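# Four Buttons and a Knob

*An open morning at Zukik, where the robots practice on a box*

The coffee runs out before nine. There's a line down the hall at Clornden Works, mostly parents, a few machine shop owners in fleece vests, one man with a folder who wants to talk about pallets. Nobody from Zukik wants to talk about pallets. They want to talk about knobs.

"Everybody shows you the picking up," says Hortensia Sosa, who started the company and is running this tour at close to a jog. "Picking up is fine. But go stand in a plant. Half the job is a panel. Flip this, turn that, move a cable over. So we do panels."

First stop is a wall of schedules I don't have time to copy down. Second stop is a door. Third is what people came for – an enclosure with pale walls, a white floor, a two-armed robot, and a monitor outside so the back row can see what the robot sees. The engineers call the place the pink room. They've stopped hearing it, I think.

Leena Rissanen is at the keyboard. She has the morning's task list taped to her sleeve, actual tape, and she reads from it to the crowd. Toggle on. Press a color. Turn the knob to a mark. Pull a plug, seat it somewhere else. Then the same again with the box turned a little, so the software can't coast on memory.

"It learned where the red button is in one afternoon," she says. "It took until March to learn what to do when the red button has moved." 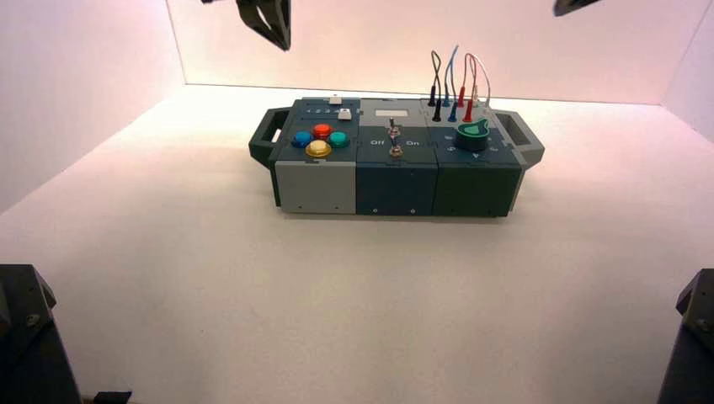

*The practice box at Zukik's open morning, from the robot's own viewpoint.*

The box itself is nothing fancy. Wide, low, three modules side by side with a handle at each end. Irfan Lashari built it, and he's a little protective of it. Arcade-style buttons on the left because they're cheap and they take a beating. A metal toggle in the middle, marked Off and On. On the right the part he calls the mean end, a tangle of patch cables over two staggered rows of banana plugs with a green-topped knob in front.

Why mean? "Wires don't sit still for you. A button is where it is. You touch one cable and the other ones come along."

A kid near the front asks if the robot knows what the box does. Lashari says the box doesn't do anything. Long pause. The kid seems fine with this. Her father less so.

Then the runs start, and they're slow. I should say that for anybody picturing the videos. An arm comes down, stops, thinks about it, comes down some more. The first button press gets applause. The second gets less. By the knob people are leaning on each other and whispering, and then the gripper slips off the pointer wing, goes back, gets it square, and turns it, and the room is awake again. It's a strange thing to root for.

Rissanen's team logged 300 knob turns in the week before the doors opened. 295 ended on the right mark. She gives me the number flat and moves on to the plugs, where she won't give me a number at all.

"Ask me in the fall."

The plugs are the reason for the visit if you're Soledad Ocampo, who drove up from Rivera, where she manages a test lab for pump controllers. Her people move patch leads all day. Same sockets, same order, up to 15 swaps on a bad shift and then the paperwork. She watches two attempts with her arms crossed. On the first the robot pinches the lead instead of the plug and Rissanen stops it. On the second the plug comes out clean and goes back in, with a small wiggle at the end that gets a laugh.

"That wiggle," Ocampo says. "That's what my guys do."

Would she buy one? Not today. She wants to see it with gloves-on-the-bench mess, with a label peeling off, with somebody's lunch in the way. She says this to Sosa directly, and Sosa writes it on her hand.

Not everyone is sold. Uriel Fuentealba teaches industrial controls at the Zakimau training center and brought his own students, who have been told to ask about jobs and do. Sosa's answer is long and has the word "support" in it more than I'd like. Fuentealba's is shorter. He tells them, in the parking lot after, to learn the wiring, because somebody will have to go in when the arm lets go of the wrong cable.

He does ask Lashari for the drawings to the box, though. He wants one for teh classroom. People could use the practice too, he says.

Back inside they're resetting for the second group. Rissanen straightens the box with both hands, looks at the monitor, nudges it again. Somebody has found more coffee. The man with the folder has got hold of Sosa by the door and she's nodding, slowly, looking past him at the clock.

*Zukik runs its open mornings twice a year. Sign up at the front desk at Clornden Works; kids welcome, closed shoes please.*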